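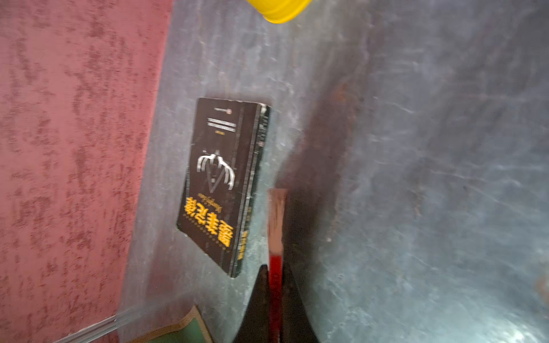 A black paperback with a yellow Chinese title on the cover.

Jun 16, 2020

Hello all, and sorry this one's a few days behind. I've been up to my elbows in the Shao collection and rather lost track of the calendar!

The big news first: the catalogue is nearly there. Of the 636 lots we promised you in the grant application, all but 29 now have a full entry with condition notes and a guide price. Those last 29 are mostly signed tour programmes, and I'm still waiting to hear back on the signatures. I'd rather hold them over to a later sale than put them in with a question mark next to them, but tell me if you feel differently.

Money next. We've spent £2,351 of the cataloguing grant so far, nearly all of it on scanning and archive sleeves (the good ones, which are dearer than I'd budgeted for). Ondico have been very decent about the scanner hire and let us keep it an extra fortnight at the old rate. I'll send the receipts over separately, they make a dull read.

The venue has been more of a headache. Plalcombe can't open its hall to the public yet, so the viewing day is off for now and the sale will have to be online, through Kaltlow. Their fee is a bit higher than the hall would've been, but there's no van and no chairs to hire, so I think we come out slightly ahead. I did a test run with a few singles and some posters last week, and the bidding page worked fine once I'd stopped pressing the wrong button.

We've had 221 people sign up for alerts, a fair few of them overseas, which we'd never have had at the hall. Lots of questions about postage! I've started a page of answers and will add to it as they come in.

Still to do before the end of June: finish the poster photographs, get the insurance value agreed, and write the introduction (I keep putting that off). I also need a yes or no from you on using your logo on the front of the catalogue, ideally by Friday, as the printer wants the cover before anything else.

Ring me if any of this needs talking through. I'm in most afternoons.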